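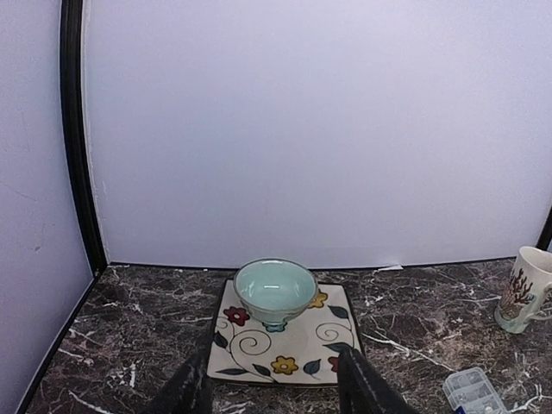

Home About Archive What I'm Watching Contact

In praise of the woman at the hotel desk

June 20, 2025

I have been rewatching Lindqvist since February, one episode a night and sometimes two if the first one ends badly for somebody I like. It ran for seven seasons and I saw most of it the first time around, but I was younger then and I watched it the way you're supposed to, meaning I followed the detective. I wanted to know who did it. I wanted the detective to patch things up with her brother, and I wanted her to buy a warmer coat.

This time I already knew who did it (mostly - I had clean forgotten the entire business with the ferry) and so my eyes started to wander off toward the sides of the screen. And over there, in episode after episode, was the woman who runs the front desk at the hotel.

If you've seen the show you may be struggling to place her, and I can't blame you. She has a gray cardigan and a bell she doesn't like people to ring. In the first season she gets perhaps one line an episode, usually a room number. The credits don't even give her character a name. She is "Desk Clerk" right up until the fourth season, when somebody must have noticed what they had, and after that she gets a first name and a bad knee and a whole conversation about soup.

What I love is how much she's doing before anybody asks her to do it. There's a scene early on where the detective comes in from the rain and gives a long speech into the lobby telephone, a very good speech, the kind they play clips of. Behind her the clerk is sorting keys. She sorts them all the way through, and at one particular word she stops with a key in her hand, just for a second, and then hangs it up on the wrong hook. Six episodes later we find out why that word mattered to her. I went back and checked, and then I went back and checked again, and then I made my husband come in and watch it with his dinner on his lap. He agreed it was the wrong hook.

Now, did she know what was coming in episode nine? Did the director tell her? Or did she play a little moment of her own and the writers saw it and thought, well, we had better do something with that? I'd give a lot to find out. I have looked for interviews, and there are plenty with the leads, who all seem very nice and talk mainly about the cold.

She turns up elsewhere once you start looking, of course. She's a neighbor in Plilton, which I never warmed to, and she has one wonderful scene as a schoolteacher in Tondelero, that big sprawling film about the earthquake. They used up to 2,000 extras in that picture, according to the booklet that came with my copy, and you can feel every one of them pushing in on the edges, and still what I remember is her counting children under a tree. She counts them and gets to the end and starts over. She doesn't cry or put her hand to her mouth. She only starts over, a little faster.

I tried to explain all this in a post on an old message board where I've been hanging around for longer than I'd like to admit. It's mostly people arguing about casting. The thread on whether Lindqvist should have ended a season sooner has 569 replies and I've read the lot, so you can imagine I had some nerve starting a new one about a hotel clerk. I didn't expect anything much. I went and put the laundry on.

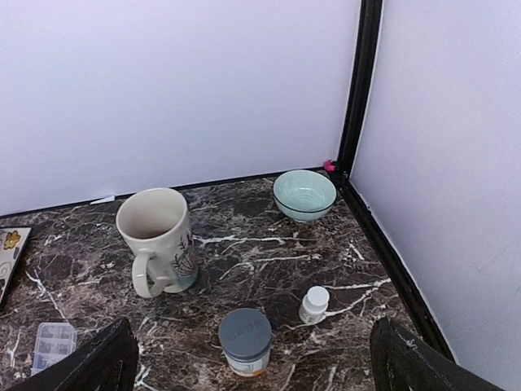 One reader there wrote back within the hour to tell me I had it all backward, that the key goes on the right hook and it's the clerk's husband who has moved the labels, because you can see him fussing with them at the start of the same episode. Well! I had to go and look, didn't I. And there he is, fussing. I'm still not convinced that it settles the matter, because she would surely know her own board by feel after all those years, labels or no labels, but I have to say I slept badly on it.

By the end of that evening there were 12 of us in the thread, going over a scene that lasts less time than it takes to butter toast. Somebody had seen her on stage years ago, at the Lomell, in a comedy of all things, and said she got the biggest laugh of the night by sitting down. I believe it completely. Somebody else thought she was overrated, which made me laugh out loud, as I hadn't known she was rated.

I do think television used to leave more room for this kind of acting. A long season with a standing set gave you the same faces behind the same counter week upon week, and a person could build something back there quietly while the plot went on out front. The newer shows I've tried this year move at such a clip. Everybody who opens their mouth is either the killer or about to be killed, and the hotel, if there is one, gets a new clerk each time. I'm sure somebody could write in with exceptions and I would be glad to have them, especially if there are subtitles and it isn't too bloody.

Anyway, I have the last season still to go. I remember that the hotel closes, but I can't remember if we see her leave or if it's only mentioned, and I've asked everyone on the board to please not tell me. The comments are open under this one as usual - same rule applies until I've finished.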